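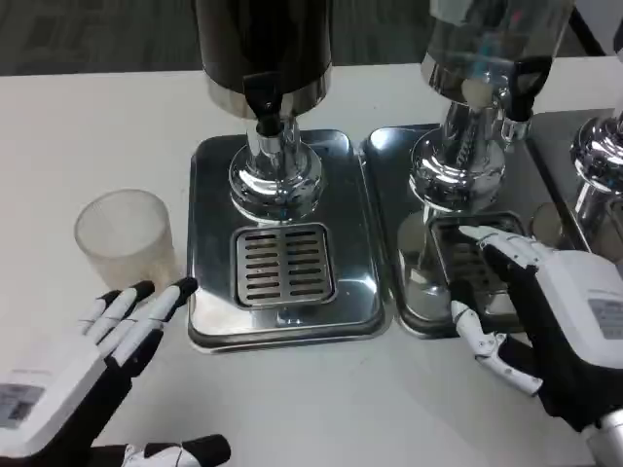 Both hands at the row of dispensers. The operator steers them from across the room.

Pouring a drink by remote control

The pages in this gallery come from our drinks task at Skerik, where Marcela Kolář and Jailson Godoy teach a two-handed robot to fill a cup at a dispenser. Teaching in this case means doing the job by hand, over and over, through the robot's own arms. Marcela wears a pair of tracking gloves and watches a headset view. When she closes her fingers, the robot closes its fingers. Everything the arms do is recorded along with the video, and the recordings are what the software learns from later.

We picked drinks because the job looks simple and has a lot packed into it. A cup has to be held without being squeezed, placed under a spout, and kept there while the other hand works a small handle. The robot has to deal with shiny metal and clear walls too, and both are hard on cameras.

Each run starts with a spoken cue from Jailson and ends when the operator brings both hands back to rest. A session is 15 runs, then the operators trade places. It is tiring work. Your arms are up the whole time and there is no sense of touch through the gloves, so you learn to judge grip by eye.

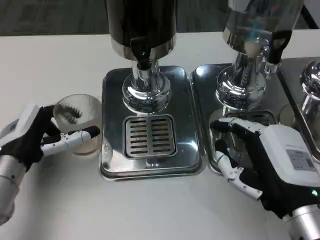 The trading places matters more than we expected. Marcela moves slowly and goes for the cup from the side. Jailson is quicker and tends to come in from above. We keep both styles in the recordings, and we mark who was driving so the two can be pulled apart if needed. In April we tried asking everyone to copy one style, and the motions came out stiff and full of pauses. We went back to letting people do it their own way.

A few notes on how we run it:

Start positions. The cup is moved a little between runs so that the robot does not learn one fixed spot. Jailson has a list of 8 start positions and works down it.

Mistakes. If the operator misses a grasp and recovers, we keep the run. If the cup is dropped, the run is marked and kept in a separate folder.

Hands. Either hand may hold the cup. The close-up below has the right hand around a ribbed cup on the drip tray, with a brown drink in the lower part and the left hand held clear.

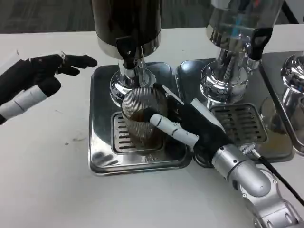 Working the tap

The tap is the hard part. Fingers have to land on a small black handle, and from the headset view it is easy to misjudge how far away it is. Our rule is to stop short, look, and then close the last bit of distance. New operators skip the look — and then they push the handle sideways.

Marcela built a practice stand for this out of an old coat rack and a spare tap. People spend two mornings on it before they touch the real setup. The stand is named Bernska, after the street she found the coat rack on, and it now has its own line on the booking sheet.

The next view has a glass with dark brown liquid in it under the spout of the first dispenser. The right index fingertip is against the glass, and the left hand is in the air with its fingers toward the tap.
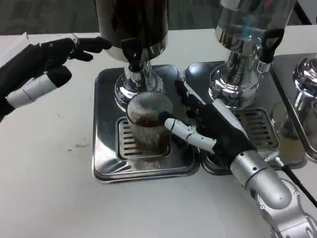 Can a beginner record usable runs?

After some practice. Most people need two sessions before their runs go into the main set. The early ones are saved, but we leave them out of training until someone has watched them through.

Next up is the same task with a tray to carry at the end. Jailson is writing the run list for it now, and pictures will go up in a separate gallery when the first session is done.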